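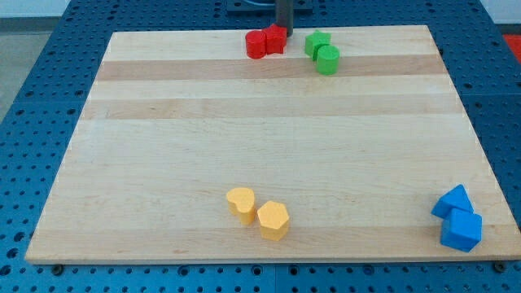
Sorting blocks are small solid shapes, each in a single colour, used in play and early teaching. A set is grouped by colour, by shape or by both. Common shapes are the cylinder, the cube and the star-shaped prism.

Matching

In colour matching, blocks of the same colour are placed together whatever their outline: a red cylinder goes with a red star, a green cylinder with a green star. Shape matching ignores colour and puts all the stars in one group. The two tasks use the same pieces, and a child may move from one to the other partway through a session.

Work surface

Blocks are often laid out on a board. Strip-built boards, also called butcher-block panels, are glued up from long parallel strips and may show darker bands where the wood varies. Pale wood sets off strong colours well. A patterned top -- perforated sheet, for instance -- can make small pieces harder to pick out.

Sets

The Zilten set, sold in Omthorpe from May 2000, had 50 pieces in a lidded tray and weighed 437 grams. The later Kumsa set had 270 pieces and no tray.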